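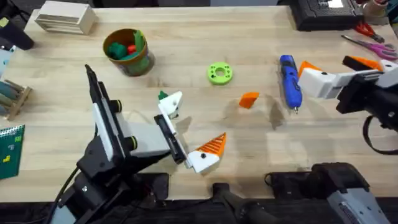

Thread: Matching "gift" on Plarader medical fundraisers, has anyone seen one paid?

brirkden_mom
Posted 12 October 2023

My neighbor Suqin Liang is raising money on Plarader for her dad's rehab after his stroke. Goal is $1000 for the stair rail and the rides to therapy. Last night she got a message through the site saying a "partner donor" will match $200 if she pays for the Boost plan first. Boost is $9 a week. She wants to do it. I don't like it but I can't point to why. Has anybody here gotten the match?

oldledger
Who is the partner donor? If the message doesn't name one, I'd stop there. A donor who wants to give a sick man $200 can press the same donate button as everybody else.

q_mao
I disagree a little. I ran one for my sister and paid for Boost, and the match did show up on the page. The site isn't a scam. They're pushy, sure, but people need money fast and it does get you seen.

oldledger
Showed up on the page, or showed up in the bank?

q_mao
On the page. My sister handled the withdrawals so I'd have to ask her. 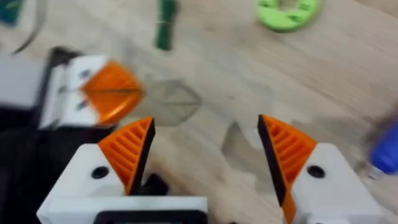 tworivers
Fundraiser totals mix up pledged money and money you can take out, and that's my whole problem with these match offers. The big number at the top is pledged. The payout number is under the account tab and only the organizer sees it. Everything they want you to look at is up front, and the rest is like the tabletop behind that orange ribbed pad, there all right but too smeared to make out clearly. Ask Suqin to open the payout tab before she spends a cent and write down what it says.

brirkden_mom
She did that just now. It's lower than the page total by more than the fee they list. She thinks some donations are "pending" but can't find which ones.

senthilm
Pending is normal. Cards take a few days. I'm not defending Boost, I just don't want people to scare her off the fundraiser itself. My cousin Yichen Cai got his whole prescription bill covered on there and it all came through. 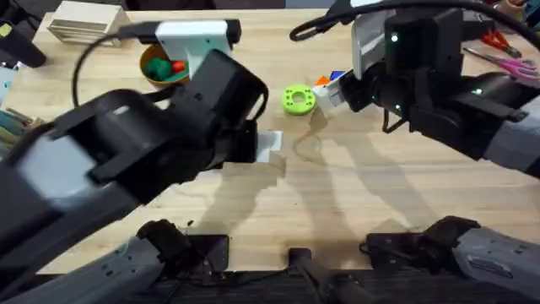
Two black arms reaching in over the light wood table.

oldledger
Good for Yichen. Did he pay for the match?

senthilm
No. Plain page, shared it with family and people from work.

oldledger
So it doesn't tell us anything about the match.

senthilm
It tells you the site pays out. She's going to read this thread and think they're keeping her dad's money, and none of us knows that.

tworivers
Fair. I'd still want the terms in writing – who gives the $200, when it lands, and what happens if she cancels Boost after the first week. I looked for a page on it and found one line saying matches are "subject to partner availability." I could promise you a pony on those terms.

q_mao
OK, asked my sister. She says the match went from "pledged" to "expired" and she never got a reason. She didn't tell me at the time because I'd paid for the Boost. So I take back part of what I said. I still think Boost got us more visitors, for what it's worth.

oldledger
More visitors according to whom? The visitor chart is theirs too.

q_mao
There were new names on the donor list. I didn't make those up. 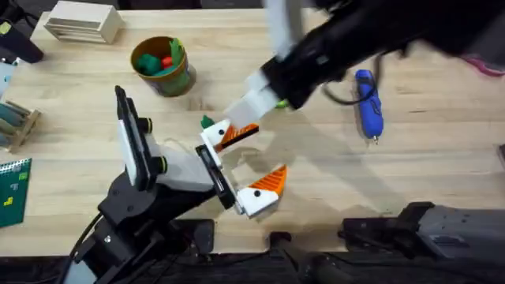

White gripper with ridged orange fingertips, jaws open.

brirkden_mom
Update: Suqin wrote to support and asked who the donor is. They answered with the Boost sign-up link and nothing else. She's holding off. I told her to call the social worker at the rehab place too, there may be a fund for the rail.

tworivers
Do the call first. And save that reply from support, with the date showing.

senthilm
Please post the payout number again when the pending stuff clears. If it still doesn't add up I'll come over to the grumpy side.

brirkden_mom
Will do. She's taking a screenshot of it tonight.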